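Notebook, 21st May
Cloth folding and getting the pink table back in order 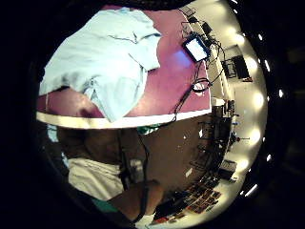

Where we started

Came in a little before nine and the pink table was still set up with the small screen at one end and the light blue cloth on it. I'd been meaning to redo the folding sequence since last week, so I figured I'd do that first and deal with the cables after. Wrong order, as usual! Every time I pulled the cloth out flat it wanted to go over the cables, and then I'd have to lift the whole thing and start again.

Folding, first go

The cloth is one of the batch Sumathi Kamath ordered, the thin ones, and they don't hold a crease at all. I tried halves, then thirds, then halves again. Thirds look nice for a minute and then slide open. What I've settled on for now: fold in half the long way, press with the flat of the hand from the middle out, then in half again, and leave it alone for a bit before the last fold. Don't tug at the corners (I keep doing this).

Anil Bhat says he rolls his. I tried rolling. It takes up less of the shelf but you can't tell one size from another once they're rolled up, so I'd want labels, and I'm not making labels this week.

Oh, and the ironed ones fold much better. Iron only if there's time — the small board is behind the door, the big one is with Tiruwork until Thursday.

Cables

Spent far too long on this. The black ones are all the same thickness, and once they're in a heap you're just guessing. I unplugged everything, laid it all out along the table edge and put them back one at a time. The screen one goes in first and runs straight back. Anything spare gets a loose figure eight and a velcro tie, and goes in the Kolo tin. The tin is full. I think half of what's in there belongs to the old Storis shelf unit and could go, but I'd like Hendrik Hendriks to look before I throw anything out.

One tie has lost its grip completely, and I binned it.

Measurements, for the shelf

Clear depth on the second shelf is 45 cm, so the folded cloths go in fine with the short side facing out. The gap under it is 50 cm and that's where I want the tin and the ironing spray. Deisy Rengifo wants the bottom shelf kept for her boxes and I said yes.

Still to do

Ask Sumathi whether the next order can be the heavier cotton. The last invoice was 473 for the lot and she thought the heavier ones would come to 625, and I'd happily pay it to stop refolding.

Wipe the tabletop with the mild stuff, not the orange bottle. The orange one left it tacky last time.

Find the other pack of velcro ties. I had it in my hand on Friday.

Try the four-step fold on one of the bigger cloths and see if it stays put overnight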